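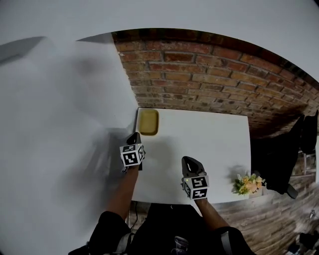
Chapter 4
An Afternoon at Flaren: Learning by Showing

I went to my first robot open day expecting noise. I'd pictured big orange arms, safety cages, perhaps a siren or two. What I got, one wet Saturday at the Flaren workshop in Fisley, was a brick-walled room and people moving small things from one spot to another, over and over – and I was glued to it for the whole afternoon!

The demonstration I liked best was also the plainest. You take a gripper in each hand, stand at a table and do an ordinary job with them: pick a flower up, say, and lay it in a tray. The grippers carry cubes printed with black and white squares, and a camera uses those patterns to work out where each hand is and which way it's turned. Do the job enough times and you have a stack of recordings that a robot can learn from. The team wanted 500 for one task, and by the time I turned up they had 258.

Then they let me have a go (I'd been hovering, so I think they took pity on me). It's harder than it looks. My fingers wanted to feel the stem and couldn't, and I dropped it on 2 tries running before I slowed down and watched the tips.

I've started the chapter with that afternoon as it raises most of the questions we'll be working on. How does a machine know where its hand is? How many goes does it need to see? What should it make of my clumsy ones – keep them or bin them? We'll begin with position, in Section 4.1, and come back to the Flaren recordings in Section 4.3, where you'll plan a short demonstration of your own.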